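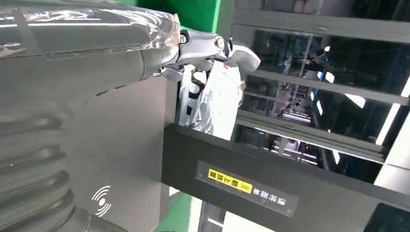
4.2 Release timing and repeat listening

The second analysis looks at the gap between the audio release of a single and the release of its music video. The sample holds 1397 singles by independent acts, all distributed through Dindano and first made available in January. Of these, 350 had an official video within the study window. Singles with only a lyric video or a static cover upload were placed in the no-video group, following the coding rules in Section 3.

Repeat listening was measured as the share of a track's listeners who played it again within one week. Tracks with fewer than 271 listeners in any week were dropped for that week only. Collaborations were credited to the lead artist, so a song with two guest vocalists counts once. Lambert and Bramwell used a per-artist count instead, and their totals can't be compared directly with ours.

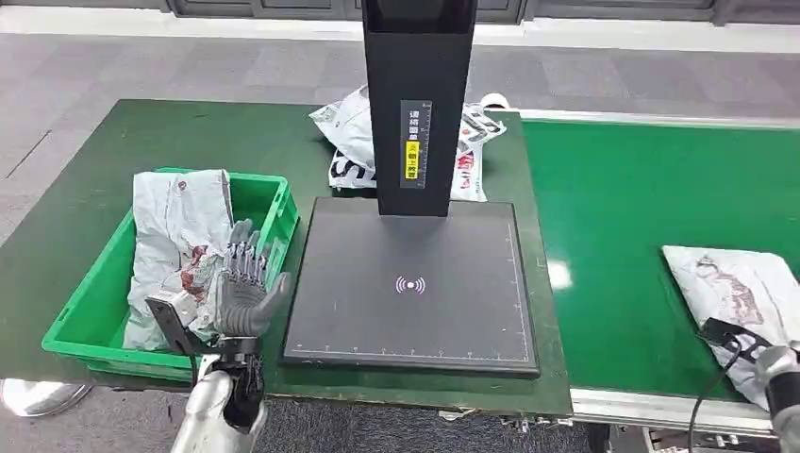
Gaps were grouped into short, medium and long bands. Short-gap singles showed a higher first-week repeat share than the no-video group, but the difference was small and faded by the fourth week. Long-gap singles showed a second rise in plays after the video appeared. Most of that rise came from listeners who had not played the audio version before. Figure 4 plots weekly repeat share for each band.

Figure 4. Weekly repeat share by release gap. Shaded areas show the 95 percent interval. The no-video group is drawn as a dashed line.

Dance and afropop singles make up much of the long-gap band, and genre may account for part of the result. We reran the model with genre as a fixed effect. The second rise remained, with a wider interval. Paid promotion could not be controlled for, as Dindano does not record it. Rudd and Goodall report the same problem with the Pisero catalog.
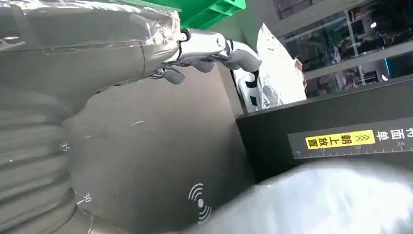 4.3 Playlist placement

Placement was recorded as the first date on which a single entered any editorial playlist with at least 700 followers. User playlists were left out.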